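Clenside workshop opens its doors to show robot arms learning in simulation

Wallosley, 11 Jun 2023 - Clenside, the robotics workshop based in the old rope store at Wallosley, held its first public open day this weekend. Visitors were shown how the team trains its Kumik arm controller on simulated work before any of it is tried on a real machine.

The doors opened at 10 and 78 people signed the visitors' book. Most were from the town, with a group of second-year students from the technical college and several owners of small joinery firms who had asked to come.

The day was led by Corina Fankhauser, head of engineering. She began with a short talk in the main room and then took visitors through to the screens, where simulated runs were playing. Kumik works by practising the same simple jobs many times in a computer-made workspace: moving over a table, lining up with an edge, closing the gripper, backing away. The settings are changed between runs so that the controller does not get used to one kind of light or one kind of surface.

"People expect to see the arm first," said Fankhauser. "We start with the screens, as that is where most of our working week goes. A run that fails there costs us a few seconds. A run that fails on the bench can cost us a gripper."

The set of runs used for the open day holds 2,194 attempts. Visitors could pick any of them from a list and watch it at normal speed or slowed down. Godfrey Sang, who looks after the simulation software, stayed at the screens all day to answer questions and to explain how the table surfaces are made. Wood has taken up a good deal of his time this year - grain and glare both change how a surface looks to the controller when the viewpoint is close and low.

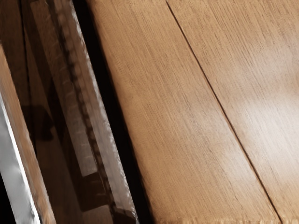
Does a controller trained this way still need practice on a real arm?

It still needs some. Clenside moves each job to the bench once it is steady in simulation, and the bench work is used to correct for things the software handles poorly, such as slip and worn joints.

In the afternoon Virgilio Mercado ran the bench demonstration in the back workshop. The arm picked up offcuts of beech and set them down in a tray. It dropped two in the first session, and Mercado stopped to show the log and explain what the controller had recorded each time. Places were limited by the size of the room, so the demonstration was repeated twice.

Kauko Saarela, managing director of Kauppinen, which supplies the bench arms, also attended. "Our customers are mostly small shops," he said. "They want to see the work done, and they want to ask the person who set it up."

Clenside plans a second open day in January, with longer bench sessions and a talk for schools. Entry will be free but places must be booked.

Enquiries: Sirkka Toivonen, press office, Clenside, Wallosley.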